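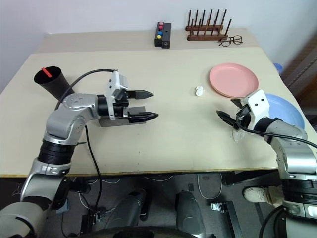
Christos Stefanou writes that his old cartridges start only on the third or fourth try, and asks whether the contacts should be sanded. They should not. The plating on an edge connector is thin, and even 1000 grit paper will take it down to the copper, which then corrodes faster than before.

Cleaning cartridge contacts
By Gaspard Mallet
December

Most start-up faults in cartridge games come from oxide and skin oil on the edge connector. Blowing into the slot adds moisture and should be avoided. The method below was used on a box of 34 cartridges, mostly Divau shooters and two racing games with badly faded labels.

Materials: isopropyl alcohol, 90 percent or stronger, cotton swabs, a white vinyl eraser, a lint-free cloth, and the correct security bit if the shell is to be opened. Cheap swabs shed fibers. The tightly wound Wirberg ones are better.

Switch the console off and unplug it. Dampen a swab and wipe along each contact in the direction of insertion, front and back. Ten strokes per side is normally enough. Change the swab when it turns gray and repeat until one comes away clean. Follow with a dry swab and leave the cartridge open side down for 15 minutes before use.

If dark spots remain, open the shell and use the eraser on the contacts with light pressure. Brush off all crumbs - they are abrasive and will end up in the console slot. Wipe again with alcohol. Keep screws and shell halves together in a shallow container, one game at a time, as shells from different production runs do not always line up.

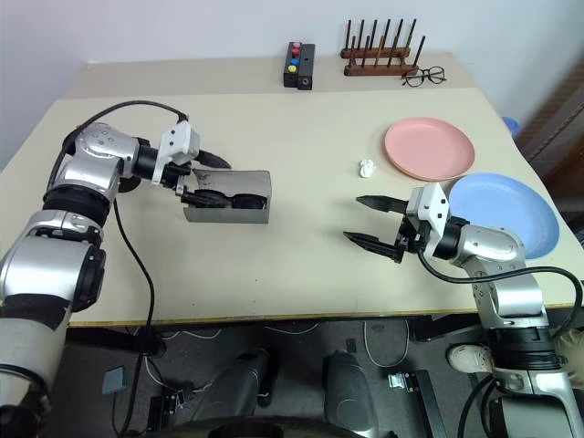 Shallow stainless steel container.

The console slot needs the same treatment. Wrap the lint-free cloth around a thin plastic card, dampen it, and insert and withdraw it 10 times without rocking. Let the slot dry fully before reconnecting power. A slot that still grips loosely has worn pins and needs replacing - bending them back is a short-term repair.

Do not use metal polish, vinegar or spray lubricant. Alcohol should also be kept off labels, as it lifts the ink on older print. Store cleaned cartridges in dust sleeves, away from radiators and outside walls. The Vollholm sleeves fit standard shells but are too narrow for the tall ones.

This site uses cookies to remember your settings. Accept | Manage preferences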